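# Worktop next to the hob: what would you move?

**clenden_kitchen** wrote:

Trying to get some order into this corner before my sister comes to stay. I've got 175 cm of worktop in total and most of it is taken up like this. 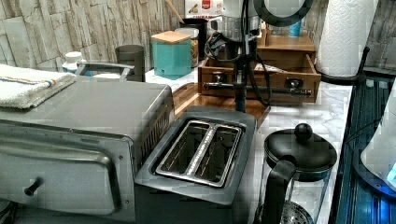
*The corner as of Sunday, June 20, 2021. Toaster oven left, toaster next to it, coffee at the front.*

I do use the toaster and the toaster oven, so please don't just tell me to bin one. The wooden drawer unit at the back is where the cables end up.

**Rory MacLeish** wrote:

Take the towel off the top of the oven for a start. Mine gets very hot up there and the manual says to keep it clear. Same goes for the pan or rack behind it. A hook on the side of a cupboard will do for the towel.

**pavent63** wrote:

Cables out of the kitchen. That drawer would hold tea bags, clips, pegs, all the stuff you want near a kettle. Ring light can go too unless you're filming your breakfast.

**clenden_kitchen** wrote:

Fair point on the towel, I'll move it.

**Cameron Jardine** wrote:

I disagree with pavent63 about the drawer. If the light lives there, the cables should as well, otherwise you're off to another room every time. Sort them, put a tie on each one and chuck whatever fits nothing. I had 16 in mine and kept five.

I'd shift the jar and the teal container to a shelf. Coffee press stays where it is.

**pavent63** wrote:

Crumbs and chargers in one corner, no thanks. Each to their own.

**Rory MacLeish** wrote:

Does the chopping board have to lie flat? Stood on edge against the wall it takes up hardly any room.

**clenden_kitchen** wrote:

It's under the drawers at the moment, so I'd have to lift them off first. Will try it tonight. Any idea what size hook I need for a 12 mm cupboard side?

**Cameron Jardine** wrote:

Stick-on one. No drilling, and you can move it if it's in the way.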